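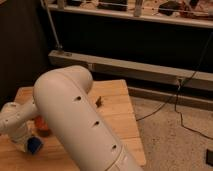

Horn players and a keyboard player wanted, Palter Street Rhythm Band

We are a working R&B and soul band looking for a trumpet, a tenor sax and someone on organ and piano. Before you write to us, please read the whole ad. The last one we ran was half as long and twice as cheerful, and it got us a lot of people who wanted to talk about a record deal.

There is no record deal. There may be a record. Indrek Ozoliņš, our drummer, has a friend with a room and some decent microphones at Pronska, and we have been told February is open. We have been told that before. If we get in, we'll cut eight songs live with very little fixing afterward, so you need to be able to play a part the same way three times running.

What we play: mostly originals by Ľudovít Murín (guitar, most of the singing), plus older covers that fill out a second set. Slow blues, some Memphis, a couple of things that lean toward New Orleans and don't quite get there. The book stands at 126 tunes, many of which we should have thrown out. You'd need to know 30 or so to get through a normal night. Charts exist for the horns on perhaps half of those, and some of the charts are wrong. If you read, good. If you can't read but can hear a line and find the harmony under it, also good. If you say you can do both, we'll check.

On the horns. We've been a four-piece for two years and I'm not fully sold on the idea that we need a section. Ľudovít is. My worry is that every bar band that adds horns starts writing stabs on two and four and calls it an arrangement. So we want players who are happy to lay out for a verse and who have opinions about where the line should go. Solos get handed out, but nobody gets one on every song, guitar included.

On the keys. You'd bring your own board. The Arriaga has an upright that was tuned once, possibly. A good organ patch and a volume pedal matter more to us than forty sounds. Please don't bring the strings patch.

Money. Club nights pay what they pay, split evenly after gas. Weddings and company parties are better: our usual fee is $2000, and $2800 if they want us past midnight or make us learn a first dance. With seven people you can do the division yourself. We don't pay for rehearsals and we don't charge you for them either, though I've seen bands in this town try it. No manager, no agent. A man from an outfit called Sodex offered to "develop" us last winter for a cut of everything, and we passed.

Rehearsal is one evening a week, upstairs at the Arriaga, 7 to 10. Seven means playing at seven. There's one flight of stairs and no elevator. Parking is free after six on the side street.

You should have your own gear, a way to get it around, and a schedule you have looked at before replying. Any age. We don't care how long you've played or who you once opened for. If you are in four other bands, tell us which one wins when the dates clash. We have heard "it's never a problem" and it was a problem by the second month.

To apply, send two recordings of yourself with other people in the room. Phone quality is fine. No play-alongs, please, and no links to a page with 2000 followers and one clip. Add a line on what you've been listening to and which bass player you think is overrated (I'm the bass player, so pick with care).

Leave it at the bar of the Arriaga marked "band," or reply through this board. Closing date is 8/8/18. We'll ask a few people up to play four songs, two of which you'll have in advance. Everyone who comes up gets an answer, yes or no.

Drummers: we have one. Singers, same, though if you play trumpet and can hold a third above Ľudovít without drifting, put that in the first line.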